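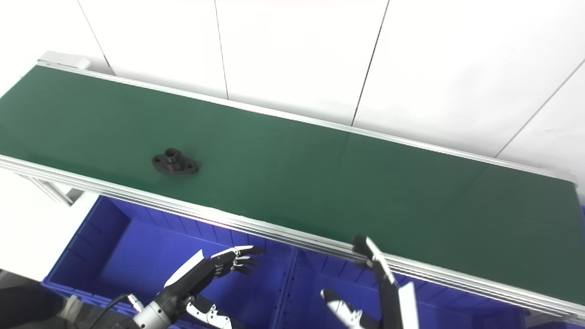 Clandix mieten oder kaufen? Sortieren von Flanschteilen am Band

Gestellt im Mai in: Automatisierung / Kleinserie

Hallo zusammen,

wir sind ein kleiner Zulieferer und sortieren schwarze Flanschteile von einem Förderband in Kunststoffbehälter. Bisher macht das eine Person pro Schicht. Jetzt liegt uns ein Angebot von Muvholm vor: zweiarmiger Roboter mit Fingerhänden, das Paket heißt Clandix, Miete 3000 Euro im Monat inklusive Einrichtung und Fernwartung. Zugesagt sind 401 Teile pro Stunde. Das Band würden wir behalten, die Behälter auch.

Hat das jemand im Einsatz? Mich interessiert vor allem, ob die Hände mit flachen Teilen klarkommen und was bei Teilewechsel an Kosten dazukommt. Baidoo hat uns alternativ einen einfachen Sauggreifer angeboten, deutlich billiger, aber ohne Einrichtung.

Danke und Gruß
bandlaeufer

kistenschieber schrieb:

Sauggreifer nehmen, fertig. Fünf Finger braucht man dafür nicht.

halle_nord schrieb:

Wir haben Clandix seit dem Frühjahr zur Probe, deshalb etwas ausführlicher.

Der Teilewechsel kostet bei uns 500 Euro pro neuem Teil, wenn Muvholm das Einlernen übernimmt. Man kann es selbst machen, dafür gibt es eine Schulung für 993 Euro. Bei mehr als einem neuen Teil im Jahr würde ich die Schulung nehmen. Im Mietpreis ist sie nicht enthalten, das steht bei uns nur im Anhang zum Angebot.
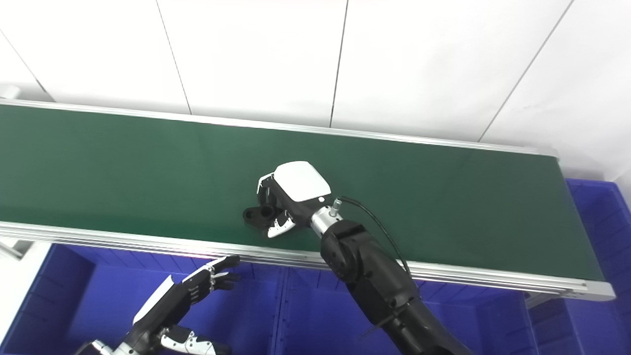 Zum Greifen flacher Teile: das geht, braucht aber Geduld beim Einrichten. Die Hand kommt von oben, Handrücken nach oben, und die Finger müssen seitlich um das Teil herum und darunter fassen. Bei einem Flansch mit erhöhtem Bund wie diesem hat man wenigstens etwas zum Anfassen, bei glatten Blechen haben wir es aufgegeben. Achtet auch auf das Kabel am Handgelenk. Es steht im Bogen über dem Band ab, und wer Aufbauten oder hohe Teile auf dem Band hat, sollte den Platz vorher prüfen.

Die 401 Teile pro Stunde haben wir nicht erreicht, solange die Teile beliebig gedreht ankamen. Mit einer einfachen Führung davor wurde es besser - die mussten wir selbst bauen.

Zum Sauggreifer kann ich nur sagen: bei Teilen mit Bohrung und Bund ist die freie Fläche klein. Lasst euch das von Baidoo mit euren eigenen Teilen vorführen, bevor ihr unterschreibt.

cutatden_technik schrieb:

Bei uns in Cutatden läuft ein ähnlicher Aufbau. Die Fernwartung war tagsüber gut erreichbar, nach 18 Uhr nicht mehr. Wer Spätschicht fährt, sollte das vorher schriftlich klären. Zu den Kosten beim Teilewechsel kann ich nichts sagen, wir haben nur ein Teil.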